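Romance Readers Board > Authors & Series > Will there be a fourth Toltari book?

marshlight
Posted 18 Feb 2019
I finished the third Toltari book last night and I want to know if there is going to be another one. The back page says "Book Three" and nothing about the series being done. Ingvarsson's sister gets two whole chapters and then leaves on the boat with no ending. Has Halldóra Vestergaard said anything?

pagefold
Her February newsletter said she is working on something set in Kisum with new characters. She didn't mention Toltari at all. I took that to mean the series is over.

quillandkettle
I read the same newsletter and didn't take it that way. She wrote the second Toltari book after a two-year gap with a contemporary in between. Her publisher, Jonness, still has the series page up with space for more titles.

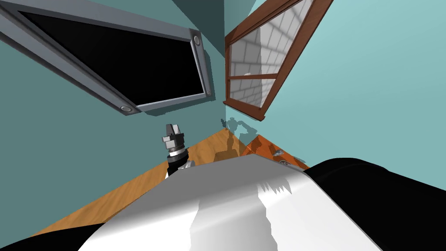
My guess is that the Kisum book comes first and then the sister's story. She has answered reader mail about the sister before. I wrote to her after book two and got a short note back saying the sister "has a long trip ahead of her." I kept it.

pagefold
A note after book two could just mean the boat in book three.

quillandkettle
It could. I still think there's a book in it.

denverdot
I'd be fine if she stopped. Book three was 906 pages in my large print copy and I skipped most of the harbor trial. The first one is still the best. It had one couple, one winter and one house, and she didn't need the cousins.

marshlight
The harbor trial was my favorite part! That's where he finally speaks up for her in front of his father. If you skipped that you skipped the romance.

denverdot
I read that page. I skipped the 20 before it about shipping law.

marshlight
OK, the shipping law did go on.

hboutros
Has anyone read Vestergaard's older books, from before Toltari? I found a used one with a different style of cover and can't tell if it is a historical or a contemporary. The blurb only talks about a widow and a lighthouse.

pagefold
Historical. It's short and there's not much heat in it, if that matters to you. The widow is a good character. I thought the hero was dull. 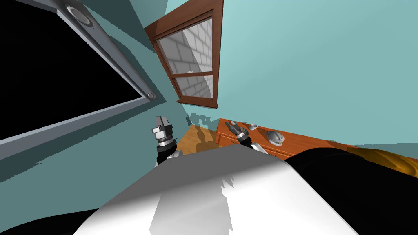 The ending is rushed too. They argue in chapter 92 and they're married in the next one. The chapters are only a page or two each, so it reads fast. I'd get it from the library before paying collector prices.

hboutros
Thanks. Mine was two dollars so I'll try it.

quillandkettle
The hero isn't dull, he's shy. Read it again in the winter.

pagefold
I've read it twice. Dull both times.

marshlight
Back to the sister for a second. Does anyone have an address for reader mail that still works? The one printed in my copy of book one came back to me.

quillandkettle
Use the contact form on her site. Put the book title in the subject line. It took her a month to answer me.

- Hanan Boutros
(hboutros)
If you hear back, please post it in this thread. I haven't started book three yet, so mark spoilers.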